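Gripper build, notebook, November

Back on the hand-held gripper after a gap. This entry covers the finger pads, the inserts in the arms and the start of the camera mount work. The earlier notes on the trigger linkage are in the Kukex folder and I won't repeat them.

State of things at the start of the evening: both arms printed, inserts in, pads covered and screwed on. The trigger closes the fingers all the way and the return spring opens them again, a bit lazily over the last part of the travel. Camera on its bracket, recording to the card. The arms are the second set. The first set split along the layer lines when the screws went in, so these were printed lying down with more walls. The print took most of a night on the shop machine and came off the bed clean.

Inserts. Brass, heat set, from the Godoy assortment box. Iron at 310, let the insert sink under its own weight, then press flat with the back of a steel rule while the plastic is still soft. I did the practice ones in a scrap arm and two of those went in crooked from pushing. The ones in the real arms are straight enough that the screws start by hand. If anyone else uses the box, the short inserts and the long ones are mixed in the same compartment. Sort them before heating the iron.

Pad covering. The bare blocks were too slick to hold anything smooth, so they got the black sheet from the drawer, cut with a fresh blade and stuck down with contact cement. Corners are the weak point. The covering wants to lift wherever it goes around a tight edge, and there is wear along the top rims already. I want to try rounding the block edges in the next print and wrapping the sheet further down the back so the seam is out of the way of whatever is being gripped.

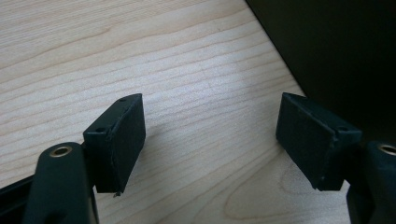 Next job was the opening width. The design says 70 mm between pad faces at full open and I have been getting less on this set of arms. Measured with the calipers at the tips and again near the mounts, and the two readings disagree by 4 mm. So the pads toe in a little when the fingers are open. I had assumed the linkage was at fault and spent too long taking it apart. The links are fine. The difference comes from the pad mounts, where the screw holes are a loose fit and the block can turn slightly before the screw bites.

Tried three things:

Washers under the screw heads. Helped one side, did nothing for the other.

Tightening with the fingers held closed on a flat bar, so the bar sets the angle. Better. Both pads moved when the bar came out, though less than before.

Tightening on the bar with a strip of paper behind the outer edge of each block. Best so far. I don't want to leave paper in there for good, so the next mounts get a small locating rib and the paper comes out.

The rib is drawn but not printed. File is in the Gallis folder under pad mount, newest version. Please don't print the one marked old. It has the holes on the wrong side.

Then grip tests on the bench with what was in reach. A marker held without trouble. A coffee mug held by the rim, slipped when held by the body. The small screwdriver held but rotated in the grip, and I think that comes back to the pad angle again, with the contact only along one edge. A folded cloth was easy. A steel ball from the bearing tray kept shooting out toward the wall and I gave up on it after 7 tries. A softer covering might cope with it. There is a sample of thicker foam from Wullorden on the shelf above the drill press, not opened yet.

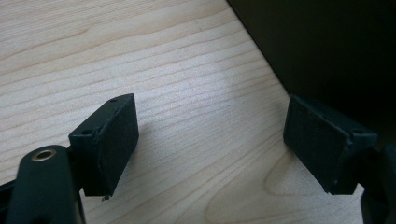

Posted by the shop notebook keeper
Gripper build and bench electronics

Camera position. I'd like to see both pads for the whole stroke, from full open to closed, with enough of the table past the tips to tell what is being reached for. With the bracket in the upper slot the pads sit well, but the arms take up a lot of the bottom of the picture. Tilting the camera up loses the near ends of the pads. Moving it forward along the rail would help more than tilting, and for that the bracket needs a longer foot. Drawn it 7 mm longer to start with.

Exposure is on auto and it hunts. The black pads over a pale table are a hard case for it, and the table gets a bright patch from the overhead light. Locked the exposure by hand with the gripper held over the table and the wood grain came out well enough. The pads are dark but their edges are clear, and the edges are the part I need. Will leave it locked and note the setting on tape on the handle.

Handle. Still too thick for anyone with small hands. The trigger pull is fine for short sessions, but my forefinger was sore by the end of the grip tests. Lighter spring on order, along with more of the short screws.

To do:

Print the pad mounts with the rib, one pair only, check the fit before doing more.
Round the block edges and re-cover. Clean off the old cement first with the scraper, no solvent on the arms.
Open the foam sample and try it on one side.
Longer foot for the camera bracket.
Repeat the caliper readings at tips and mounts with the new mounts on, same method, fingers open, spring connected.
Sort the insert box.

The calipers are back in the top drawer. The battery in them is getting weak and the display faded twice during the readings, so put a new one in before trusting anything.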